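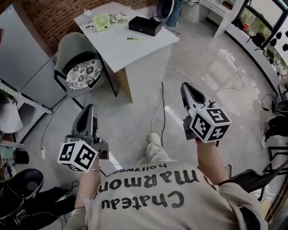 ## 4. Protocole de collecte et tâches évaluées

La question posée dans cet article est volontairement étroite : une politique apprise à partir de démonstrations humaines peut-elle remettre en ordre un plan de travail domestique sans intervention ? Les travaux antérieurs sur le rangement de surfaces rapportent des taux de réussite élevés, mais presque toujours sur des objets rigides, isolés et posés à distance les uns des autres. Nous nous intéressons au cas moins favorable où des objets de géométrie et de rigidité différentes partagent une même table.

### 4.1 Acquisition

Les démonstrations sont réalisées avec deux pinces tenues à la main, sans téléopération. Chaque pince porte un cube à marqueurs visuels dont la pose est estimée dans le repère de la caméra de tête, puis recalée sur la trajectoire de celle-ci (figure 3). L'ouverture des mors est enregistrée séparément et synchronisée a posteriori. Les segments pendant lesquels un cube reste masqué trop longtemps sont écartés, l'interpolation produisant dans ce cas des vitesses articulaires incompatibles avec le bras d'exécution.

Le corpus comprend 285 démonstrations, réparties entre 19 configurations de table. Les opérateurs ne reçoivent aucune consigne d'ordre ; seul l'état final est imposé. Ce choix augmente la variance des trajectoires, mais il évite d'apprendre une séquence fixe qui ne survivrait pas à un déplacement des objets. 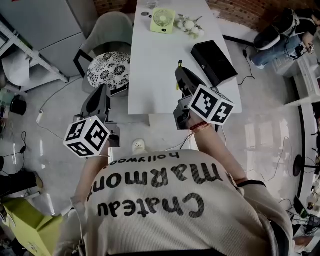

*Figure 3. Poste de démonstration. L'opérateur tient une pince dans chaque main ; les cubes à marqueurs servent à l'estimation de pose. Sur la table, entre autres, un petit ventilateur de bureau vert pâle, des fleurs artificielles blanches et une boîte noire rectangulaire.*

### 4.2 Tâches

Trois familles de tâches sont retenues. La première, notée T1, consiste à déplacer un objet rigide vers une zone cible. La deuxième, T2, demande de saisir un objet souple ou ramifié, tel qu'un bouquet artificiel, et de le reposer sans renverser ses voisins. La troisième, T3, est bimanuelle : une pince stabilise l'objet pendant que l'autre agit sur lui.

L'exécution se fait sur la plateforme Dravov à deux bras, équipée de mors de géométrie identique à celle des pinces manuelles. La politique de référence est celle de Ji, réentraînée sur nos données ; la nôtre, Wulline, en reprend l'encodeur visuel et remplace la tête de prédiction par un décodeur à horizon variable. Chaque essai est interrompu au bout de 700 pas de commande.

### 4.3 Observations qualitatives

Sur T1, les deux politiques se comportent de manière comparable. Les écarts apparaissent sur T2, où la référence ferme souvent les mors sur le feuillage au lieu des tiges, ce qui entraîne une rotation de l'objet lors du levage. Wulline corrige une partie de ces saisies par une réouverture suivie d'une nouvelle approche, au prix d'un temps d'exécution nettement plus long.

T3 reste hors de portée d'un usage domestique. Dans neuf configurations, aucune des deux politiques n'a terminé la tâche. L'annotation des échecs, conduite par Ohemaa Gyamfi selon la grille Heslow, attribue la majorité d'entre eux à une perte de contact de la pince stabilisatrice, que la vision seule détecte trop tard. L'ajout d'une mesure d'effort aux mors est examiné en section 5.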